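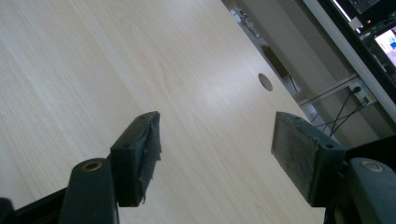 Slide 1. Tabletop, light wood grain.

Waiting for police records: what we learned from one year of requests
Speaker notes, September 2025

Start slowly. Say good morning, say that I write for Evaver, and that we cover Limham and the towns near it. English is my second language, so please stop me if a word is not clear.

Slide 2. The question
When there is a serious incident with the police, the first story comes from a press release. Then people ask for the recordings. I want to talk about the time between these two moments. In Limham this time can be very long, and families live inside it.

Ask the room: who has requested a 911 recording or radio audio? Who received it? Wait for the hands.

Slide 3. What we did
We sent 232 requests to the police departments of Limham and Grimshaw. We asked for radio audio, dispatch logs and incident reports. All requests used the same letter, with the incident number and the date at the top. We did not ask for body camera video, because the rules there are different and I did not want to mix the two things.

Slide 4. What came back
165 of the requests were answered with at least one record. Be careful here. "Answered" does not mean complete. A log with half of the lines in black is in this number too. The other requests were refused, or we are still waiting.

The longest wait was 8 months, for a dispatch log of two pages. (Show the log. Leave it on the screen and let them read.)

Slide 5. Limham and Grimshaw
Do not make this a competition. Grimshaw was faster, but Grimshaw has one records clerk who knows every file, and when the clerk was on leave in December everything stopped. Limham moved to the Kundarum request system last year. You get a tracking number at once, and after this you may hear nothing for weeks. The status says "in review" from the first day until the last.

Slide 6. Reasons for refusal
Read only the first two aloud. "Open investigation" was the most common. We asked again after cases were closed, and in 6 of them we received the same sentence, word for word. The second reason was privacy of the caller. This one I find more difficult. A person who calls for help is not thinking about a newspaper. We now write in our letter that the name and address of the caller can be removed, and some refusals were changed after that.

Slide 7. Audio is not the whole story
Important, do not skip if time is short. Radio audio has no picture. You hear a voice shout and you do not know the distance or who is standing where. We publish the full recording when we can, with the times, and we say which parts we could not understand. In our first story we cut the audio too short. A reader complained and she was right. We put the full version on the page the next day.

Slide 8. Practical advice
Ask for the log first, it helps you to name the audio.
Keep every email, also the automatic ones.
Check how long the radio audio is kept before it is deleted, and send the request well before that date.
Call the records office. Be polite, the person on the phone did not write the policy.

Slide 9. Questions
If somebody asks about lawsuits: we have not filed one. If somebody asks for our letter, it is on the table by the door, and I can also send it by email.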